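Workshop notebook – August, morning entry

Subject: second trial of the alum mordant on the Nillcombe linen, and the state of the weld bath.

The purpose of the present trial was to establish whether the uneven yellow obtained in the first trial arose from the cloth or from the water. The linen was taken from the same bolt as before, cut by Kayode Ugwu, and weighed dry at 161 g for the full set. It was scoured in soda ash for two hours and left to cool in the pan overnight. The scouring liquor was a strong brown by the morning, which suggests that the first set had not been scoured for long enough. It is recommended that the shorter scour given in the old procedure sheet be struck out. 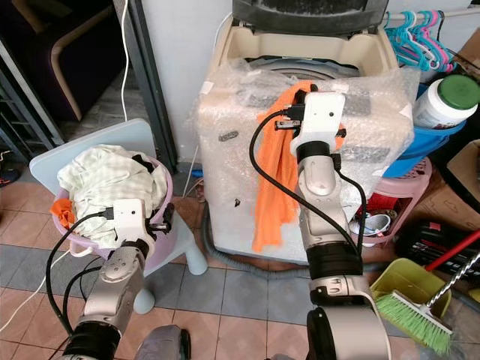

Textile Conservation Workshop, Plurusville – Dyeing and Wet Treatments

Mordanting began shortly after nine. Alum was dissolved separately in hot water and added to the bath before the cloth went in. The temperature was brought up slowly and held below a simmer for one hour. The strips were turned every ten minutes with the glass rod. The steel tongs were kept away from the bath, as the grey flecks on strip 4 of the first trial are still thought to be iron.

Water: half of the strips were mordanted in tap water and half in the deionised supply. The two groups are marked with a knotted thread at the corner, one knot for tap and two for deionised. Colleagues are asked not to trim these threads.

The weld was chopped and steeped from the evening before, then heated gently and strained through muslin. The dried weld supplied by Altiritz is noticeably stalkier than the previous lot and more of it was required to reach a comparable depth. Gerrit Nkosi has the delivery note, batch 2941, and will raise the matter when the next order is placed. A pinch of chalk was added to both baths. The colour moved at once from a dull straw to a clear yellow in the tap water bath. In the deionised bath the change was slower and did not go so far, even after a second pinch.

First readings after rinsing, to be checked against the dry cloth:

Tap water, chalk added – bright yellow, slightly green in the folds, even across the width.
Deionised, chalk added – paler, warmer, even.
Tap water, no chalk – yellow, patchy at one end where the strip had floated.
Deionised, no chalk – weak. Hardly worth pinning up.
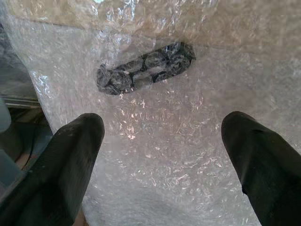 The patchiness on the third strip should be put down to handling and left out of the comparison. Otherwise the cloth has taken the colour evenly in both waters, and the longer scour is the only change in the method which could account for it. The original question is therefore answered as far as the cloth is concerned. The water affects depth and tone, but it does not appear to be the cause of the streaks.

One matter remains open. The Chaimongkol sample, against which the finished cloth is to be matched, was last measured under the old lamp, and its recorded value cannot be relied upon. It should be read again before any strip is called a match. K.U. believes that it has faded along the fold and proposes that the reading be taken from the inside of the hem. This was agreed.

Light test: one cutting from each strip has been mounted on card, half covered, and placed in the south window. They are to stay there for 29 days. The cards are not to be moved for cleaning.

The exhausted weld bath has been kept, covered, under the bench. It may yet give a pale shade on wool – G.N. to try it before it turns.

Outstanding: pH strips to be reordered; lid of the large pan does not seat properly; scouring times to be amended in the procedure sheet.

Recent entries
Weld on linen, first trial
Cleaning the copper pan
Madder: effect of hard water
Notes on the Nillcombe bolt
Lamp replacement and colour readings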